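The Second Life of a Suitcase

There is a certain kind of suitcase that nobody carries anymore. It has hard sides and brass corners, a handle that pinches, and a lining that smells faintly of somebody's closet. It weighs as much empty as my weekend bag does full. And yet I have never been able to walk past one at a flea market without getting down on one knee and trying the latches.

My first came from the big outdoor market at Weswood, on a damp February morning when half the sellers had stayed home and the other half were eager to pack up and join them. It was a caramel-colored thing with a stripe down the middle and a paper label inside the lid that said Segers, with the rest worn away. The man wanted 6 dollars for it. I gave him the 6 dollars and felt like I had robbed him, and then I carried it the whole length of the field back to the car, switching hands every few yards, and decided we were even.

I had no plan for it at all (I rarely do, and my family has been very kind about this). For a month it sat at the foot of the bed holding nothing. Then company was coming and I needed somewhere to put the knitting, and in it went, all the half-finished sleeves and the good wool I was saving. It has been the knitting suitcase ever since. When I want to work in the living room I just carry the whole business downstairs by the handle, which I suppose is what a suitcase was always for.

After that, of course, there were more. A blue train case with a mirror in the lid now holds seed packets, sorted by the month they go in the ground. A flat brown one, which I think was meant for shirts, slides under the sofa with the wrapping paper and ribbon in it. Two big ones are stacked beside the armchair as a little table, the larger on the bottom, with a lamp on top and a stack of library books that are usually due on Wednesday.
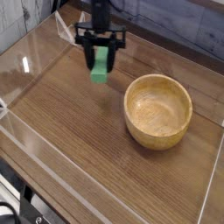 If you would like to try this yourself, start with your nose. Open the case right there at the table and breathe in. A dusty smell will leave with a few days of sunshine and a bowl of baking soda shut up inside overnight. A real mildew smell, the kind that catches in your throat, is another matter, and I have learned the hard way to close the lid and say thank you and move along. I once kept a very handsome green one on the porch for an entire summer, hoping, and I was still hoping when the leaves came down.

Next try the latches, both of them, several times. A stiff latch will usually loosen up with a drop of sewing machine oil and some patience. A bent one can sometimes be coaxed. A missing one is fine if the case is going to sit on a shelf and look pretty, but please don't pick it up by the handle when it's full of buttons. I speak from experience, and I was finding buttons under the radiator until spring.

For the outside I use a barely damp cloth and a little mild soap, tried first on the bottom where it won't show. Leather likes a bit of conditioner afterward, rubbed in with an old sock. I don't polish the corners. I like them dull, and I like the scuffs, too, and the bits of old travel sticker. The prettiest one I own has most of a sticker from a hotel called the Zillinetti, with a palm tree and a slice of orange sky, and I have spent more time than I should admit wondering who stayed there and whether they had good weather.

The linings are where you can really play. If the old one is clean, I leave it be. If it's torn or stained, I cut a piece of thin cardboard to fit the bottom, wrap it in cotton or leftover wallpaper, and press it into place without any glue, so the next person can change her mind. The wallpaper in my seed case was the end of a roll from our first kitchen, little yellow pears on cream, and I smile every time I go looking for the beans.

Prices have crept up, I'm sorry to say. At the antique hall in Illden last fall I saw a matched set of 5, nested one inside another like measuring cups, with a tag that said $1,196. They were beautiful, and I opened every one of them and closed them all again. The plain ones are still out there, though, at yard sales and church basements and under the tables where the sellers put the things they don't want to haul home. Bring cash, wear shoes you can walk in, and leave some room in the trunk.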